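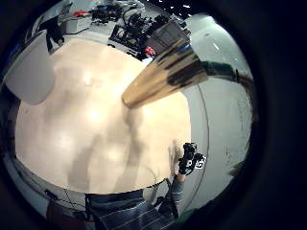
Sample frame from the wrist fisheye on the hand-held gripper, bench area. Left palm very close to the lens, metal cylinder with its tip against it.

katotwood-handheld-compare

Recordings and notes from trying three hand-held grippers, one fisheye lens on each, to see which we could live with. The names are Katotwood, Hititz and Quispe. All three were built in-house at Banbridge and named by whoever had the label printer that day.

Maintainer: Mahmoud Hajji
Last edited: 4th October

What's in here

clips/ has the video, one folder per gripper
poses/ has the tracked wrist position for each clip, same file name, different ending
notes/ has what we typed while annoyed
bad/ has clips we wouldn't train on but can't bring ourselves to delete

There are 100 clips per gripper. Each lasts 20 seconds, except where the person holding it forgot to stop, and those have been trimmed to match. Full set is nearly 2000 MB, so don't pull it over the office wifi at lunch.

About the lens

The picture is a circle on black. We haven't flattened it and would rather you didn't either, at least until you've looked at the raw version. Flattening makes the middle tidy and turns the rim into soup, and the rim is where you find out what the other hand is up to.

Anything held close to the lens gets huge. A palm can take up half the view while the bench behind it shrinks to a strip along the top. The tracker copes with this on Katotwood, sulks on Hititz, and on Quispe gives you a wrist position somewhere in the car park. See notes/quispe_drift.txt, which is longer than this file.

Shiny objects are in the set on purpose. Polished metal picks up whatever is in the room, and two of our three object detectors were happy to box the reflection. If yours does too, you are in good company.

Known problems

Hititz: trigger sticks when half closed. The jaw width column is wrong for any clip marked S.
Quispe: clock runs fast. Use scripts/retime.py before lining up video and poses. Yes, every time.
Katotwood: heavy. Wrists get tired and the later clips are shakier than the early ones. Sort by number if you care.
All: people in the background. If a clip is leaving the building, run scripts/blur.py over it first and then check by eye, as the blur misses anyone small and near the rim.

Which one won

Katotwood, on tracking. Hititz is nicer to hold and I would pick it tomorrow if somebody fixed the trigger. Quispe stays in the comparison for completeness and will be taken apart for screws.

Version 5 of the pose files replaces everything from June. If your numbers look wonderful, you are probably still on the June ones, where the test clips had got into the training list.

Use

Internal only for now. Ask Mahmoud before sharing. Bug reports go in the tracker, with the clip number, please. "It looks off" has been received and filed.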